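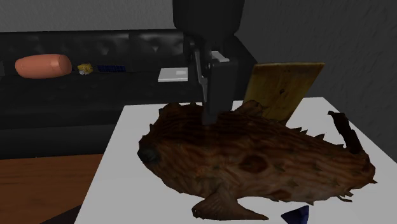
Brown fish with spined back, on a white table. Rendering.

The Survey Room
a story

The harbor office at Hokamside kept its depth records in fourteen gray binders, and the last of them had a gap. Between the sounding at the fish quay and the sounding at the outer mole, one line was missing. Ciarán Ó Súilleabháin found it on a Tuesday, at twenty past four, when he was supposed to be checking the dredging invoice from Rafferty.

The line numbers ran 906, 907, 909. The page had not been torn. The columns were ruled in the same ink as the rest, and the surveyor had simply gone from one number to the next but one.

He took the binder to the window. Line 908 would have crossed the channel at its narrowest point, where the ferry Stada turned each morning with her stern toward the rocks. The dredging contract covered that stretch. Rafferty had billed for 3,000 cubic yards of silt, removed in July, and the invoice gave the depth before and after for every line on the list. It gave a depth for 908.

Ciarán wrote the figure on a card. Forty feet before, forty-three after. He looked at it for a while and then called the contractor.

"You have a before figure for 908," he said.

"Yes."

"Where did you get it?"

There was a sound of paper. The woman at Rafferty said it came from the harbor's own table. He asked which table. She said the one they had been sent with the tender, and read him the reference, and the reference was the binder he had open on the sill.

He thanked her and hung up.

The office copy of the tender was in the basement, in a cabinet that had to be lifted slightly before the drawer would run. The table was on the ninth sheet. Line 908 was there, typed like the others, with a depth of 40 and the initials of the surveyor, Pranach, who had retired to the far side of the estuary and grew beans.

Ciarán drove out after work. Pranach was tying canes. He was a tall man and did not stop what he was doing.

"I never ran it," Pranach said. "The lead line fouled at 908. Three times. I went on to the next."

"Fouled on what?"

"It went down to 22 and stopped. Then I would pull, and it came up clean. The third time it went down to 31." He cut a length of twine. "The bottom doesn't do that, so I didn't write it down. Somebody typing the tender wanted a number and took one from between the two neighbors. I saw it when it was printed."

"You didn't correct it."

"With what?"

They stood among the canes. The tide was going out and the channel marks had begun to lean.

"The dredger has an after figure," Ciarán said. "Forty-three."

"Then he added three to forty. He added three to all of them. Look at the others."

Ciarán had looked at the others. He had taken it for good workmanship.

He borrowed the lead line. It hung in Pranach's shed on two nails, tallowed at the foot, with leather at two fathoms and three and white rag at five. At six the next morning he took the harbor launch out, ahead of the ferry, and lined up the church with the end of the mole. There was no wind. He wrote the time at the head of a new page, and the state of the tide, and the number of the line.

The lead went down to 27 feet and stopped. He waited, keeping the line just taut between his fingers. After a minute it went slack, and he took in a foot to keep it straight, and then another foot.

He wrote down 25. Behind him the Stada sounded her horn and began to turn.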